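Monthly walkthrough, sorting and bench area, Gralgate building
October 8, 2020
Filled in by me, with Mbali Mofokeng reading the list out and keeping me moving

I've used the old Plarneseo form again because I like the order it goes in (door, floor, power, benches, bins, paperwork). Checked means fine. Unchecked means somebody has homework, and I've put the name next to it when I know it. My comments run long, sorry, you all know how I am!

## Door and walkways

- [x] **Door opens fully and closes by itself.** Smooth as anything now. The new closer was worth the wait.
- [x] **Exit sign lit.** Yes, and the test button works too.
- [ ] **Main aisle at least 30 inches clear.** It was fine until the shelf of packing paper, where somebody has parked a hand truck. I moved it. By the time we came back around, it was there again. Kohei, can you find it a permanent home? The wall by the sink would do.
- [x] **Floor dry and swept.** Swept, yes. There's a worn patch of sealant near the door that I've been watching and it hasn't grown since February.
- [ ] **Mats flat.** The long one curls at the end closest to the window, and I caught my toe on it, so I feel strongly about this one. Tape is fine for this week but I'd really like a new mat.

## Power and lights

- [x] **No extension cords across walkways.** Good job, everyone. Last time this took up half a page.
- [x] **Outlet covers in place.** All of them.
- [ ] **Panel door free to open.** It opens, but only if you shift the recycling first, and I don't count that. Mbali says the same and she's much stricter than I am about everything else.
- [x] **Overhead lights working.** One tube hums. It isn't a safety thing, it's just annoying, but I wrote it on the Karamanlidis work order anyway while I had a pen in my hand.

## First aid and fire

- [x] **Extinguisher charged, pin in, tag current.** Needle in the green.
- [ ] **First aid box stocked.** No small bandages left! Plenty of the giant ones. I'll pick up a box of 80 on my next supply run, and please tell me when you take the last of something. I won't ask what you did.
- [x] **Eyewash bottle in date.** Yes.

## Work surfaces and clamps

- [x] **Tabletops sound, no splinters.** Ran a rag over the light wood edges and it didn't snag once. I'm still going to sand the one corner I never trust.
- [x] **Clamps gripping properly.** I put a hand on each of the blue bar clamps and gave it a wiggle. Solid. Do check them yourselves now and then, they can work loose over a few weeks.
- [ ] **Clamp handles not sticking out where people walk.** Mostly good. There's one over by the Famau shelving that gets me right in the hip. Turn it inward, please.
- [x] **Blue tape corners still stuck down.** Yes. If you see one lifting, replace the whole strip, don't just press it back and hope.

## Bins

- [x] **Bin walls free of cracks and sharp edges.** I went along the top rims with a glove on and found nothing that would cut anybody.
- [ ] **Bin floors clean.** Well, no. The gray bin is dusty on the bottom and the sloped white panel has dark smudges and dirt on it.

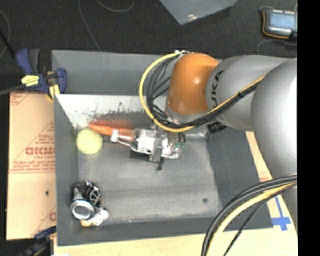
I'd like it wiped down before the next walkthrough, panel included, and a damp cloth with a drop of dish soap should be plenty. Please don't use the strong stuff from under the sink, it leaves a film and then the dust sticks even faster.

- [x] **Only light items in the bin.** The tennis ball is fine, I have no quarrel with the tennis ball.
- [ ] **Cardboard panels upright and held.** Held, yes, the clamp has it. I'd still like us to swap cardboard for something we can wash. Mbali thinks cardboard is perfectly good and cheap to replace, so we're leaving this one open until we've both had lunch.

## Paperwork

- [x] **Last month's sheet filed.** In the binder, behind the yellow tab.
- [ ] **Contact list up to date.** The after-hours number still ends in 910 and that line was changed. Kohei Miyazaki has the right one and will print a new sheet for the door.
- [ ] **Open items from last time closed.** All but 3. Those are the mat, the panel door and the clamp by the shelving, and I've carried them over above so you get to read about them twice.

Kohei, I left the new mat prices on your desk under the stapler. The thicker one is nicer but check that the door clears it first.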